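Last updated: October

Moving a manual packing bench to a robot cell: checking the pick path in simulation first

These notes are for line leads and bench staff at sites which already have a cell model from Diker or Ruchti and are due to hand over part of the print and frame packing work. They cover the simulation check, the handover of tasks between people and the arm, and the first shifts of running. They do not cover installation or guarding. For those, use the integrator's own documents.

The procedure was written up after the changeover at the Grekdale unit and has since been used at Veltotley with small changes. Tariq Siddiqui keeps the master copy. Send corrections to him.

Before you start

You need the cell model, the current bench layout with measurements, and one person who has packed at that bench for at least a full season. The last item is the one sites try to skip. At Grekdale the first layout was drawn from the floor plan alone, and it left out the fact that packers turn framed pieces on the diagonal to get a grip on the short side. The arm was given square-on picks and the pieces arriving at the bench were not square-on. Two weeks went on putting that right.

Write down what the bench does now, in the order it is done. Use the packers' own names for the steps. If the sheet says "present item" and the people at the bench say "lay it down", write "lay it down". The same words will appear on the cell's screen later and there is no benefit in teaching two sets.

Step 1. Set the bench and the stock in the model

Place the table at its real height and angle. Add a sample of flat stock: at least one framed piece and one small card. Do not line them up with the table edge by hand to a finer tolerance than the bench staff would manage.

Check that the items are separate objects in the model and have their own thickness. A card imported as a surface with no thickness will look correct and cannot be gripped.

Step 2. Send the arm to the open position

Run the arm to its ready point with the fingers fully open and nothing between them. Switch to the wrist view. This is the view the operator will have on the cell screen when a pick is stopped, so it is worth learning to read it before the real arm is live.

At the ready point the fingers should be over clear floor, with the table to one side. If any part of the table or stock lies between the fingers, move the ready point out before going further.
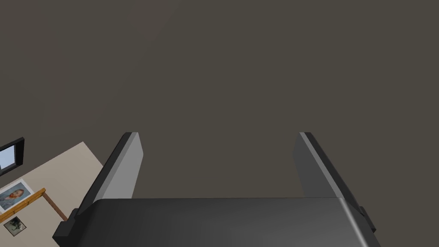

Wrist view in simulation, fingers open over clear floor, table at lower left.

Note how much of the table the gripper housing hides. The operator cannot judge clearance on the near side from this view alone. Use the overhead view as well, and do not approve a path on the wrist view only.

Step 3. Run the picks

Run 100 picks on each type of stock at reduced speed. Log every stop. For each one record the item, the angle it was lying at and what the packer present would have done with it. The third column is used in step 4, so do not leave it for later.

When the stops have been dealt with, run 1000 picks on mixed stock at working speed. A run which needs a path edit partway through does not count and is started again.

Step 4. Divide the work

Sort the logged stops into those the arm should learn to handle and those which stay with a person. At both sites the following stayed with people:

- glazed frames with any visible mark on the glass
- anything returned by a customer
- cards stuck together
- the final look before the box is closed

The arm took the repeat lifting from table to tray. At Veltotley this changed the job more than expected. Packers had been setting their own pace, working ahead before breaks and slowing down on awkward stock. With the arm running, the pace is set by the tray, and the awkward stock now arrives all together. Staff reported that the lifting was easier and the shift felt longer.

Two changes were made in response. The cell was given a hold button at each packing position, which any packer can press without asking the lead. Stock sent aside for hand work goes to its own shelf and is shared out at set points in the shift - before this, it all went to whoever stood nearest.

Step 5. First live shifts

Keep 4 people on the bench for the first live shifts, the same as before the change. Do not reduce the rota until the hold button log has been read through with the packers. Frequent holds at one position usually mean the tray is too far away or too low.

Each packer should clear at least one stopped pick with the lead present. Clearing a stop means: press hold, wait for the amber light, read the wrist view, check the overhead view, remove the item by hand, release. Reaching in on the wrist view alone is not permitted at either site.

Pay grades were settled at Grekdale before the live date and at Veltotley after it. Settle them before. Clearing stops is a trained task and should be on the job sheet as one.

Known faults

Arm stops above the table with the fingers open: the item height in the model is wrong. Measure again, including the backing board.

Arm picks the frame and drags the card under it: spacing on the table is too tight. Mark the table with tape.

Wrist view freezes after a hold: restart the screen only. Restarting the cell loses the stop log.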